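From: Bjarke Thygesen
Subject: Re: [golska-dev] Needle pose jumps during handover

Védís Steinarsdóttir wrote:
> On the May build the needle estimate flips during handover. It's
> fine while one tool has the needle, then the pose swings to the
> other tool and the planner replans mid-grasp. Is this the
> segmentation or the filter? 400 frames attached, the flip is at 319.

Mostly the filter, I think. I ran your sequence through the offline tool with the planner turned off and the flip still shows up, so you can rule out the planner. The mask is a bit ragged where there's blood on the shank, but it recovers.

The trouble is the association step. It takes the longest thin bright-or-grey object near the jaws, and once the thread loops around the needle it has two candidates with similar curvature. Cut ends left on the tissue get scored as well.

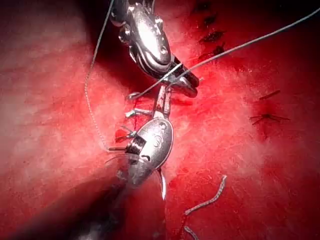
Needle between the two instruments, thread looped around it. Loose cut pieces at lower right.

I've pushed a branch, handover-gate, which does two things. It fits the thread first and removes those pixels before the needle fit, and it rejects any pose change over 60 degrees while either gripper reports closed. The default gate was 85, too wide for this.

The shadow beside the lower tool still drops the confidence. Heriberto has an exposure patch for that but it isn't merged.

Can you rerun with the branch and send me the log? Please leave the replan timeout where it is for now.

Bjarke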